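Review: Zallero bench arm, after six weeks of sorting shapes

Reviewed by Jarmila Trnka, 30/10/2026

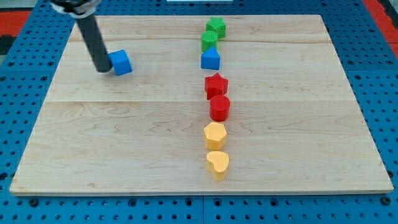

The Zallero's rod beside the blue cube, with the other shapes in their column.

I should say at the start that I paid for this myself, all £333 of it, and that I wanted to like it. I run the after-school making club in Prinham, we had outgrown the little wheeled things that bump into skirting boards, and an arm that pushes objects about on a board seemed the right next step. You get the arm, a power supply, a plain round-ended rod as the standard tool, and a manual that has been translated by someone in a hurry. The pegboard, the maple board and the printed blocks are ours.

The job we set it is sorting by colour. Blocks start wherever the children leave them and the arm nudges them into a column, like with like, greens at the back and yellows at the front. There is no gripper in this version, so everything is done by pushing, and I have come to prefer that. A push is easy to understand. When it goes wrong you can generally see why.

Generally. In September we met what the children now call the lean.

It happens at the end of a push. The rod comes alongside a block, moves it to its place, and is supposed to stop and lift. What ours did, two times in the first fortnight, was stop, think, and carry on pushing at about the pace of a cow crossing a lane. The first time it took the yellow heart clean off the front of the board. The second time it had the blue cube, which went into the triangle, which went into everything else, and the whole column set off together towards the far side. Status light green throughout. As far as the Zallero was concerned it was having a lovely afternoon.

I pressed stop. The software stop, that is, the big friendly button on the laptop screen, which greyed itself out to show it had been pressed and had no other effect. I then pulled the plug, and the arm did stop, and then sank on to the board because there is no brake on the shoulder joint. The rod is blunt and the thing isn't strong, so all we lost was a bit of varnish. I still wouldn't want a small hand under it, and small hands are what I have in the room.

Support is by email. Dalibor Lukáč answered me the next morning, was perfectly polite, and asked whether I had tightened the tool clamp. I had. He asked me to tighten it again. I did, and sent him a log file, and after that he got more interested. The explanation as I understand it is that the arm guesses where its tip is from the motors, and if the rod slips in the clamp even slightly, the tip is no longer where the arm thinks it is. It then keeps going until the numbers agree. There was a firmware update that makes it give up after a short while. The on-screen stop was a separate fault and that was fixed in the same update, although the release notes describe it as "improved button feel".

Since the update there have been no more leans. There has been some dithering – it will come right up to the cube and hover there for ages like somebody outside a headteacher's office – but I'll take dithering.

What I've changed at our end:

A proper emergency stop on the mains lead, red, within reach of whoever is nearest. It should be in the box at this price. Remember that the arm will drop when you hit it, so park a block of foam under the elbow if you can.

A paint-pen line across the rod and the clamp collar. If the two halves of the line don't meet, the rod has slipped and we don't run it.

A rule that the blocks get put out before the power goes on. Washington Barros, who helps me with the older group, wanted a clear screen all round as well, and he's probably right, but I haven't found one that lets the children see the front row.

As for the good points, it is quiet, it bolts down without fuss, and the joints have no wobble that I can find. The programming side is pleasant and a ten-year-old can have it moving in one session. I looked at the Clasutow before buying and that has a brake and a real stop button, and costs so much more that I closed the page.

Would I buy it again? With the new firmware and my own stop switch, yes, a bit grudgingly. Straight out of the box as mine arrived, with children about, no. Check the firmware version before you let it touch anything; it's on the second settings page, under "Region".

Score: 6 out of 10. It was 2 in September.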